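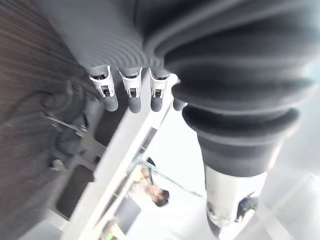 Unit 5 handout: The grip fault, and what the log does not say

Read before Wednesday. Bring the log extract.

The Kuvine report on the kitchen trial runs to a page and a half and gives the cause of the stoppage as "finger sensor drift." I would like you to be suspicious of that phrase. Drift is a favorite word in fault reports because it blames a part and lets everyone go home.

What the log has. Out of 3,445 grip commands, 981 closed with a force reading outside the set band. The controller flagged 50 of them. The rest passed as good grips, including the one in which a cup slipped and the arm carried on to the rack as if it still had it.

Ask why the limit was set where it was. The report says it was "tuned on site." By whom, and against which objects? A thin plastic cup gives under the fingers, so a force reading alone says little about whether it is held. Alside, who wrote the controller, recommend a second check on finger position. It was switched off. The report mentions this in a footnote.

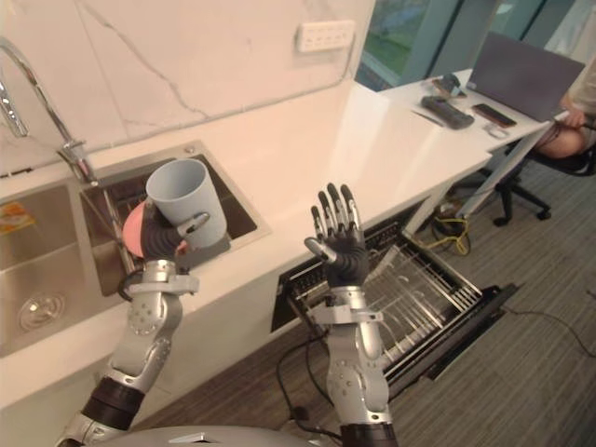

Tumelo Ngcobo disagrees with me on this, and wrote in the margin of last year's copy that the second check threw so many false stops that no one could have finished a trial with it on, and that a check people can't work with will get switched off whatever the handout says.

Fair, but then the false stops belong in the report too. They aren't there.

For class:
Mark every place where the report gives a cause without a measurement.
Write down what you would need in order to tell sensor drift from a badly chosen limit.
Find out who could reach the stop button, and whether the arm was meant to hold or let go when it was pressed. The report uses "safe state" for both.

Reading: Balaskas, course notes, section on silent failures. Skip the Strömberg appendix.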